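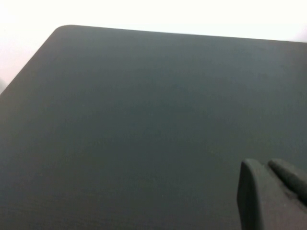 I'm typing up the minutes for the Greltmont fiction group again, so you get my version of events (sorry, I'm chatty and I type the way I talk). We started at 7 p.m. with old business, meaning the spring reading, and everybody agreed it went fine except for the microphone. Then we got into my chapter three, the one set in the back office at the Cliltuseck ferry terminal, and the group wanted more of the room and less of my heroine's thoughts. Fair! I'd written "she sat at the desk" and left it there. What I need is a surface as plain as the dark slate-gray tabletop up top, smooth and matte with a little green in it, and then one good sentence about it before she opens the letter. I promised to bring a new draft.

Next was Skullia, our fantasy serial. The prologue is at 1173 words and the vote was to cut it down and get to the flood sooner. I voted no, and I'd like that written down, so there it is. The map stays in. The glossary goes to the back.

We spent way too long on query letters. Two of us read ours out loud, and both letters had the plot starting in the third paragraph, so we moved it up to the first and they sounded better right away. Agreed: no more than 284 words for the body, and no rhetorical questions at the top. I'm guilty of that one.

Submissions for Tan, our yearly booklet, close at the end of June. Limit is 2000 words for stories, 6 poems per person at most, double-spaced, your name on the first page only. Somebody asked about novel excerpts and we said yes, as long as they make sense by themselves. Cover art got tabled until next time because we ran out of evening.

To do before we meet again: I redo chapter three, the Skullia team sends around the shorter prologue, and whoever took home the blue binder, please bring it back (it has the sign-in sheets in it!).

We wrapped up at 9:15. Next meeting is same place, same time, and it's my turn to bring snacks.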